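Acrylic organizer box

An acrylic organizer box is an open or lidded container made from clear or tinted acrylic sheet, used on desks, vanities and shelves to sort small items.

Construction
Walls are cut from flat sheet and joined with solvent cement. Sheet 4 mm thick is common in household sizes - thinner stock tends to bow. Smoke tints hide dust and fingerprints but dim the view of the contents.

Dividers and handle
Dividers may run lengthwise, crosswise or both, and need not match each other in height. A pull, where fitted, is usually a short metal bar held off the front wall by 2 standoffs.

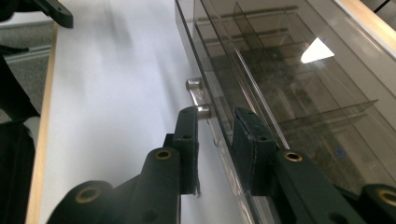
Care
Boxes are washed with mild soap and a soft cloth. Ammonia and alcohol cleaners can cause crazing - fine surface cracks that cannot be polished out.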